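How Does a Car Know When to Squeeze Its Brakes?

Imagine you're zooming down a hill on your bike. A squirrel darts out! You grab the brake levers, the rubber pads squeeze the wheels, and you stop. Phew!

A car has to do the same job, but it's a whole lot heavier than you and your bike put together. So how can one foot stop something that big? Let's find out, because it's one of the coolest tricks on four wheels!

Start with the pedal. When a driver pushes it down, the pedal pushes on a special liquid called brake fluid. The fluid fills thin tubes that run all the way to the wheels. You can't squash a liquid into a smaller space (try it with a full water bottle with the lid on tight), so the push travels right through the tubes and comes out at the other end.

And here comes the clever bit. The parts at the wheel end are wider than the part at the pedal end, and that makes the push much stronger. A little push from a foot turns into a giant squeeze!
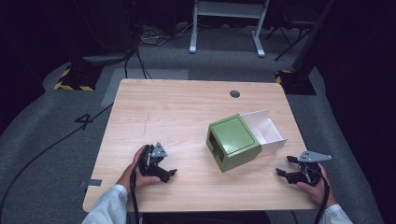 Istico wrote to us in November to ask why the wheels don't just lock up and skid when somebody stamps on the pedal, like a bike's back wheel does on gravel. Great question, Istico! Old cars really did that. Most new ones have anti-lock brakes. Little sensors keep checking how fast each wheel is turning, and if one is about to stop dead while the car is still moving, the car lets go and grabs again, over and over, many times in a second. The driver can feel it buzzing through the pedal!

So what gets squeezed? On lots of cars, there's a shiny metal disc behind each wheel that spins when the wheel spins. Two pads sit beside it, one on each side. Push the pedal and the pads pinch the disc. They rub, and rubbing slows things down. Grown-ups call that friction.

Try it with your own hands! Press your palms together and rub them fast while you count to 5. Feel that warmth? Brakes make heat the same way, only lots more of it. That's why many discs have gaps in the middle, so air can rush through and cool them off. 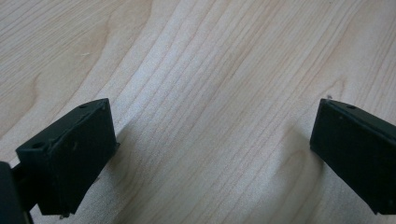 Wood grain up close

Smooth things slide and rough things grip, and that goes for tires too. Rain makes a road slippery, so a car needs more room to stop, and ice is slipperier still. Next time you're out in the rain, see if the cars leave bigger spaces between them. They should!

Words to know
Friction: the rubbing that slows things down
Brake fluid: the liquid that carries the push
Disc: the round metal part that the pads pinch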